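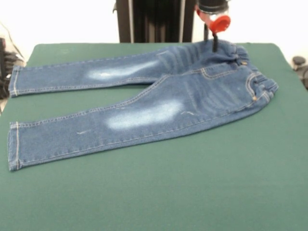 Chapter 7
Folding and Packing Small Garments

7.1 Scope of the chapter

Chapter 6 dealt with flat textiles: towels, pillowcases and sheets. A flat textile has four edges and any of them may serve as the starting edge. A garment does not allow this freedom. It has a front and a back, seams of differing thickness and, in most cases, one end that is bulkier than the other. Children's trousers are treated first, as they show all of these features on a piece small enough to be handled at an ordinary table.

The methods follow the sorting-room practice set down by Benedek Hegedűs at the Ruvonholm laundry, with the later changes made by Ayuba Gbeho for packing in shallow trays.

7.2 Laying out

The garment is placed on a padded or felt-covered surface. Cloth grips cloth, and a leg once straightened will tend to stay where it is put. On a bare polished top the same leg slides back when the other is moved.

Trousers are laid lengthwise, front upwards, with the waistband to one side of the worker and the hems to the other. At this stage the legs usually lie apart in a V, and one may sit at a different angle from the other. 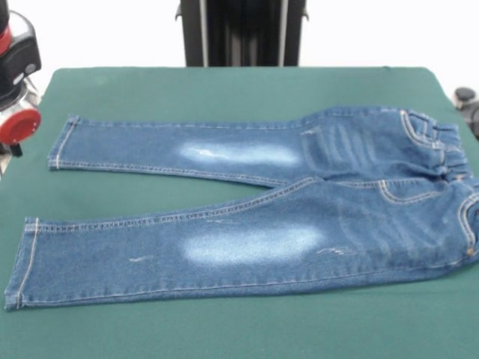

The V is closed before any fold is made. The worker holds the waistband down with one hand and brings one leg over the other, matching hem to hem and outer seam to outer seam. Contrast topstitching is a useful guide: two lines of pale thread that run together from hip to hem indicate that the legs are in register. Faded patches and whiskering should not be used for this purpose — they are finishes applied to the cloth and need not match from leg to leg.

7.3 The waistband

An elasticated waistband draws the cloth into ruches and is the thickest part of the garment. It is smoothed by hand but not stretched flat, as it will only recover once released. In the Ruvonholm method the hems are folded towards the waistband and stop short of it, so that the thick part remains a single layer. The Clekurum method, described in 7.5, rolls the garment from the waistband instead.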